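Trial 163
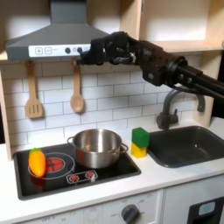 Photo: Skornirlow Lab / T. Ishida

Ishida read the protocol again. The pepper starts on the left burner and the pot must stay empty until the hand goes for it. Ridar had gone to the hood in 90 trials.

"It scores as a miss," Hamada said.

"The method only scores the pepper."

He opened the sheet and added a column - first place reached. Then he went back to trial one and began filling it in. Hamada pulled up a chair and read him the times.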